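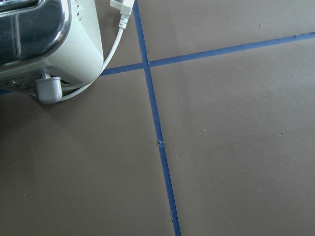
MINUTES / SHARED EQUIPMENT

Meeting held 2020-04-04, Kilstead, Room 114
Chair: Jozef Peeters
Present: four members. Apologies were received from the Bassey office.

1. Minutes of the previous meeting
The minutes of the December meeting were approved without change.

2. Small appliances
The Chair reported that the appliance inventory had begun. Items are set out on brown paper on the work surface, and each is to be checked with its power cord in view. Members agreed that cords should be kept with the appliance to which they belong and should not be stored separately in the drawer. The question of replacing the kettle was deferred.

It was noted that the inventory sheet has no column for the condition of the plug. The Chair will add one before the next items are listed.

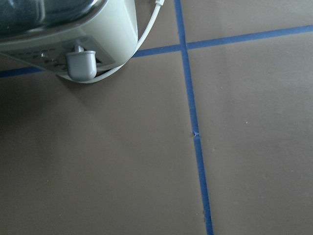
Kilstead Facilities and Equipment Team

3. Storage of cords
Members discussed whether cords should be wrapped around the base of an appliance or tied separately. The thin white cable seen during the inventory runs along the base, and members had no objection to this arrangement. It was agreed that cords must not be pulled tight at the point where they enter the housing.

4. Work surface
The Chair asked for comments on the brown paper covering and the blue tape cross. Members were content with the paper. One section of the tape, close to the crossing, was reported as uneven and in poor condition.

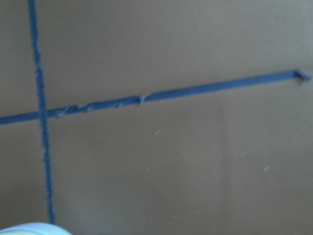 Item 4: tape marking, with uneven section to the right of the crossing.

Agreed: the damaged strip will be lifted and laid again. The Sunent order will be increased by three rolls of painter's tape. The paper will remain in place until the inventory is complete.

5. Other business
The Cirnance office has asked to borrow the label printer. Approved, subject to its return before the next meeting.

Action: J. Peeters, items 2 and 4.

The meeting was adjourned at noon.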